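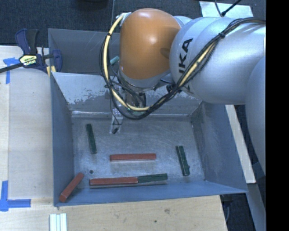 Frequently asked questions: Kirthorpe Science and Technology Cooperation Fund

Last updated 7/27/22

Who can apply?
Research teams with at least one lead at an eligible Australian organisation and one lead in a partner country. Both leads must sign the form.

What counts as a partner country?
Any country with a current cooperation agreement. The list is reviewed each February. If yours was removed after you applied, your application still stands.

How much can we ask for?
Up to $900 a week towards travel and living costs for visiting researchers, for no more than 17 weeks. Salaries are not covered.

How long can the proposal be?
30 pages, including references. The plain-language summary is separate and has a limit of 400 words.

Can we apply in a language other than English?
The summary may be in either partner's language. Everything else must be in English.

Who assesses applications?
A panel chaired by Olanrewaju Nnaji, with members named by both governments. Panel members leave the room for applications from their own organisation.

Can we get feedback if we miss out?
Yes, in writing. Ask Thu Thái in the programs office.

Do we need to report?
One report at the halfway point and one at the end. Late reports hold up the final payment.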